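Bathroom vanity

A bathroom vanity is a piece of bathroom furniture that combines a storage cabinet with a countertop, usually fitted with a washbasin. It hides the drain and supply pipes, gives the user a surface beside the basin, and holds towels, cleaning products and toiletries. In North America the word is used both for the whole unit and for the cabinet alone, which is often sold separately from its top.

Name and origins

The word vanity was first attached to the dressing table, a bedroom piece with a mirror and small drawers for combs and cosmetics. Before piped water was common, washing was done at a washstand, a narrow table or cupboard that held a basin and a pitcher. When plumbing moved indoors, the basin was at first hung on the wall or set on a pedestal, and the pipes were left in view. Cabinets built around the basin became usual in American houses during the twentieth century, as bathrooms grew larger and more household goods were kept in them.

Construction

The body of the cabinet is called the carcass or box. It consists of two sides, a floor, a back and, in many cases, a face frame to which the doors are hinged. The back is often left partly open so that the pipes can pass through. Solid wood, plywood, particleboard and medium-density fiberboard are all used. Fiberboard takes paint well and is common in white units, but it swells if water gets past the finish, most often at the lower edge of a door or around the cutouts for plumbing.

Tops are made of natural stone, engineered stone, cultured marble, solid surfacing, ceramic, wood or laminate. The basin may be molded in one piece with the top, dropped into an opening from above, fixed beneath the opening, or set on the surface as a vessel. A one-piece top has no seam around the bowl and is the easiest to wipe clean. A vessel basin raises the rim by several inches, and the cabinet under it is usually made lower to make up for this.

Front shapes

Most vanities have a flat front. Others are bowed, with the front curving outward between the two ends, or serpentine, with a curve that reverses. A bow front gives extra depth where the basin sits while keeping the ends shallow, a useful arrangement in a narrow room or beside a door. It is harder to make. The doors have to be shaped or built up from curved parts, and the edge of the top must follow the same line. Drawer fronts on a curved cabinet are often thicker than the box behind them.

Doors and drawers

The two main kinds of door are the slab, a single plain sheet, and the framed door, in which rails and stiles surround a panel. A raised panel is thicker in the middle than at its margin, while a flat recessed panel with square edges is known as a Shaker panel. Applied molding is sometimes used on plain doors to give a similar look at lower cost.

Doors generally take up the space under the basin, where the trap and shutoff valves would get in the way of drawers. Drawers are placed in a stack at one side, or at both sides of a wider unit. Where a drawer must go below the bowl it is cut in a U shape around the drain, or replaced by a false front that does not open. Some makers use a tilt-out tray in this position.

Hardware

Handles are of two general sorts. A pull, or bar handle, is fixed at two points and is normally mounted upright on a door and level on a drawer. A knob is fixed at one point. The two are often mixed on the same cabinet, with pulls on the doors and knobs on the drawers, in a matching finish. On a pair of doors the pulls stand next to each other on either side of the meeting line. Black, brushed nickel, chrome and brass are the usual finishes.

Hinges are either exposed or concealed. Concealed cup hinges can be adjusted with a screwdriver, and slight misalignment between two doors can be put right in this way without taking them down. Soft-close hinges and drawer slides have a damper that slows the last part of the movement.

Base

A cabinet with a toe kick has a recessed board at floor level and a closed bottom. A furniture-style vanity stands on short legs or shaped feet, with open space beneath. Legs keep the box clear of water on the floor and let a mop or brush pass under the front, though dust collects toward the wall. Wall-hung vanities have no contact with the floor and need solid blocking in the wall to carry the load — a fully stocked unit with a stone top is heavy.

Sizes

Stock cabinets in the United States are sold by width in inches. A width of 30 inches is among the most common for a single basin. Older units were built low, and taller cabinets, often described as comfort height, have since become usual in rooms used mainly by adults. Depth varies less than width, as it is limited by the space needed to stand and to open a door.

Installation

The cabinet is set in place, leveled with shims and screwed through the back rail into the wall studs. Legs with adjustable feet can be leveled without shims. The top is then laid on a bead of silicone or adhesive, and the faucet, drain and supply lines are connected. The joint between the top and the wall is sealed, usually with a backsplash of the same material. Labels and protective film are best taken off after the work is finished, and any adhesive left behind can be removed with warm soapy water.

Doors are checked last. Each should swing freely, clear its neighbor and close flat against the cabinet. A door on a bowed cabinet shows errors more readily than a flat one, as any twist breaks the line of the curve.

Care

Painted fronts are cleaned with a damp cloth and mild soap, then dried. Abrasive powders dull the finish and can cut through it at the edges of the molding, where the paint is thinnest. Dirt gathers in the corners of recessed panels and around the base of knobs and pulls, and a soft brush reaches these places better than a cloth. Loose knobs are tightened from inside the drawer. Cultured marble and other glossy tops are scratched by scouring pads and may be marked by hair dye, nail polish remover and hot styling tools.

See also

Dressing table
Linen cabinet
Medicine cabinet
Pedestal sink
Washstand 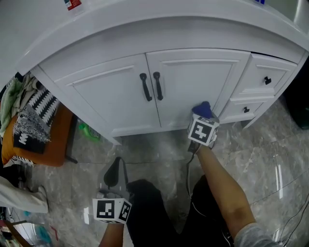 White vanity with raised-panel doors, black bar handles and two drawers with black knobs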